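Lernance 회로기판 부품 표기 말뭉치 데이터 카드

버전 1.2
최종 수정: 2020년 10월 19일
관리: Vamedier 문서 자료팀

개요

Lernance는 인쇄회로기판의 실크스크린 표기와 부품 목록(BOM)의 기재 내용을 연결한 한국어·영어 병렬 텍스트 말뭉치이다. 수리 설명서, 부품 교체 안내서, 검사 성적서에서 문장을 추출하고 참조 지정자(R, C, U, J 등), 부품 값, 패키지명에 태그를 부여하였다. 배포본은 텍스트만 포함한다.

주 용도는 기술 문서의 개체명 인식과 용어 정규화이다. 기판 영상의 결함 검출에는 적합하지 않다.

구성

전체 문서 수: 2,771
학습용: 2,526
검증용: 45
시험용: 200

분할은 문서 단위로 수행하였다. 동일 제품의 개정판은 하나의 분할에만 포함된다. 한국어와 영어가 모두 있는 문서는 1,499건이며, 나머지는 한국어 단일 문서이다.

파일 형식

각 문서는 UTF-8로 인코딩된 JSON Lines 파일의 한 행에 해당한다. 줄바꿈 문자는 LF로 통일하였다. 바이트 순서 표식(BOM)은 넣지 않는다.

doc_id: 문서 식별자. 영문 소문자와 숫자로 구성된다.
lang: ko 또는 ko-en.
text_ko: 한국어 본문.
text_en: 영어 본문. 단일 문서에서는 null.
spans: 태그 구간의 목록. 시작 위치, 끝 위치, 태그명으로 구성된다.
rev: 원문 개정 기호. 원문에 없으면 빈 문자열.

구간 위치는 유니코드 코드포인트 기준이며 끝 위치는 포함하지 않는다. 한글은 NFC로 정규화한 뒤 위치를 계산하였다. NFD로 변환한 텍스트에 기존 spans를 적용하면 구간이 어긋난다.

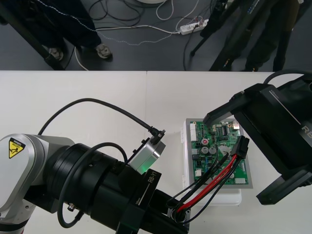 그림 1. 흰색 플라스틱 케이스에 장착된 녹색 인쇄회로기판

태그 체계

REF: 참조 지정자. 예: R12, C3, U1
VAL: 부품 값. 예: 10k, 0.1uF
PKG: 패키지명. 예: SOIC-8, 0603
CON: 커넥터 명칭 및 핀 번호
NET: 신호선 또는 전원선 이름

범위로 기재된 지정자(예: R1~R4)는 전체를 하나의 REF 구간으로 처리한다. 쉼표로 나열된 지정자는 각각 분리한다. 조사는 구간에 포함하지 않는다. "U1의"에서 태그 구간은 "U1"까지이다. 괄호 안의 값은 괄호를 제외하고 태그한다.

VAL과 PKG가 붙어 있는 표기(예: 10k/0603)는 빗금을 경계로 나눈다. 경계가 불분명한 표기는 VAL로 통일하였다.

전처리

원문의 머리글, 바닥글, 쪽 번호를 제거하였다. 표는 행 단위로 펼치고 셀 사이에 탭 문자를 삽입하였다. 옴 기호(Ω)와 마이크로 기호(µ)는 원문 표기를 유지하며, 정규화 값은 별도 파일 norm.tsv에 수록한다. 광학 문자 인식으로 얻은 문서에서는 숫자 0과 영문 O, 숫자 1과 영문 l의 혼동을 수작업으로 교정하였다.

주석 작업에는 사내 도구 Mak를 사용하였다. 두 명의 작업자가 문서를 독립적으로 주석하고, 불일치 구간은 세 번째 작업자가 판정하였다. 판정 전 주석은 raw 디렉터리에 보존되어 있다. 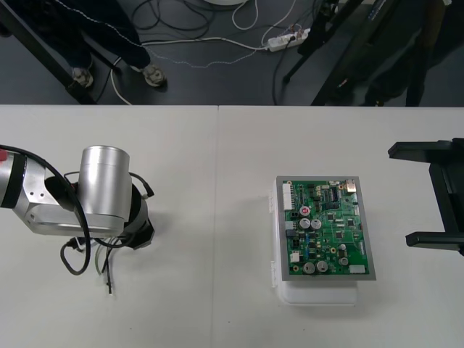 문: norm.tsv 없이 학습용 데이터만 사용할 수 있습니까?
답: 개체명 인식 용도라면 학습용 파일만으로 충분합니다. 용어 정규화 과제에는 norm.tsv가 필요하며, 두 파일은 doc_id와 구간 시작 위치로 결합합니다.

알려진 문제

- 표에서 추출한 행은 문장 종결 부호가 없어 일반 문장 분리기에서 하나의 문장으로 합쳐질 수 있다.
- 전원 장치 문서의 비중이 높다. 고주파 회로 문서는 적다.
- 한국어 본문에서 "콘덴서"와 "커패시터"가 혼용된다. 원문 표기를 유지하였다.
- CON과 NET의 경계는 작업자 간 일치도가 다른 태그보다 낮다.
- 병렬 문서의 한국어와 영어 문단 수가 항상 일치하지는 않는다.

변경 이력

1.2: 시험용 문서의 중복 구간 제거. 조사 처리 규칙 통일. rev 필드 추가.
1.1: 6월 배포. norm.tsv 추가, 인코딩 오류 수정.
1.0: 최초 배포.

1.1 이전 버전에서 산출한 시험 점수는 1.2의 점수와 직접 비교할 수 없다.

이용 조건

연구 목적의 사용과 수정은 허용된다. 재배포 시 본 데이터 카드와 변경 내역을 함께 제공해야 한다. 원문 저작권은 각 문서의 권리자에게 있다. 상업적 이용은 Vamedier의 서면 허가가 필요하다.

관련 자료

Stanel: Lernance와 동일한 태그 체계를 사용하는 평가 스크립트 모음. 구간 완전 일치와 부분 일치 점수를 각각 출력한다. 버전 1.2 평가에는 --strict-josa 옵션을 지정한다.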